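The Snack Shelf

I got the job at Postitz because I told them I was good at stock control. What I meant was that I'd once worked two weeks in a stationery shop in August and hadn't lost anything. But they were desperate, and I was behind with the rent, so there I was on a Tuesday morning being handed a clipboard by Zamfira Pană.

"Snacks," she said. "You're doing snacks."

I laughed. She didn't. Apparently the last person to do snacks had let things slide so badly that the Istberg office had come down in person to complain (on the train! with a folder!), and ever since then the snack shelf had been a matter of some delicacy. There were rules. Crisps went in the middle, lids facing out, so you could slide your hand in and take one without knocking the rest. The bottom shelf was for deliveries and you didn't put anything there overnight. The top was for drinks and whatever Fermín Maldonado happened to be keen on that month.

"And the table?" I said.

"The table is for things that are open."

I wrote that down. It seemed like the sort of thing I'd be asked about later.

By Thursday I'd got quite fond of it all, if I'm truthful. I'd come in early, before the phones started, and put the shelf straight with a coffee in my other hand. People are nicer to you when you're in charge of crisps. Damir Babić from accounts, who hadn't said a word to me on the stairs all week, stopped and told me at great length about a paprika flavour he'd had on holiday and never found again. I said I'd look into it. I had no idea how you look into a flavour, but he went off beaming.

Then on Friday I came in and the red ones were on the table.

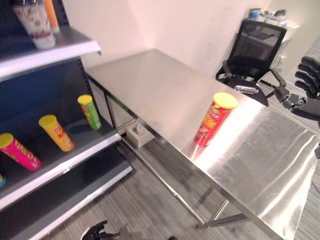
Where do you put a tube of crisps once somebody has opened it?

On the table, lid pressed down, and it stays there until it's finished.

I knew that one by heart. So I picked the red tube up, thinking I'd have a couple before anyone came in, and the seal was still on. Not a corner lifted. I stood there holding it and feeling my ears go hot, which is a ridiculous way to feel about potato.

An unopened tube on the table! I went through the rules on my clipboard, both sides. I thought about sliding it back in beside the green and saying nothing, but what if it was a test? What if Zamfira came round at nine, saw it gone, and rang Istberg?

So I did what I suppose anyone would do. I opened it.

I'd had three and was putting the lid back when Fermín came in, shaking out his umbrella. He looked at the tube, then at me, then at the tube again.

"Oh good, you found it," he said. "I left that out for you. Sort of a welcome. Zamfira said you'd never dare touch it."

"She said that?"

"She's got 2 euros on it with Damir."

I offered him the tube. He took a great handful, sat himself down, and asked whether I'd ever thought about doing biscuits as well.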